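Fresh start for the Plallow reading room

Mar 9, 2024

After a good long while of making do, the little reading room in Plallow is getting its fresh start, and the neighbors who use it could hardly be happier. The old shelves have been emptied and 310 books packed away, and attention has turned to the plain, pale surfaces that will set the tone for everything else – a soft gray-white, picked after plenty of friendly back-and-forth over paint cards and cups of coffee.
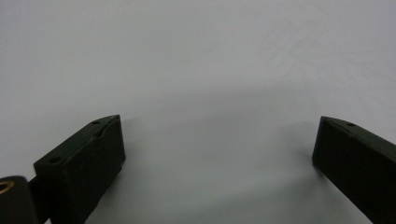

The plain gray-white look chosen for the reading room.

The color won out over a buttery yellow that had its own loyal fans, and the hope is that it will keep the place feeling calm and bright, even on the gloomiest afternoons. Onik, the shop on the corner, is looking after the boxes in its back room until they are needed again, and Minhas is making 2 long tables with seats to match.

There is still plenty to do, of course, and the children's corner won't be ready until September. In the meantime, 70 of the most borrowed titles can be found at the Sondach hall, where anyone is welcome to drop in, settle down and take one home.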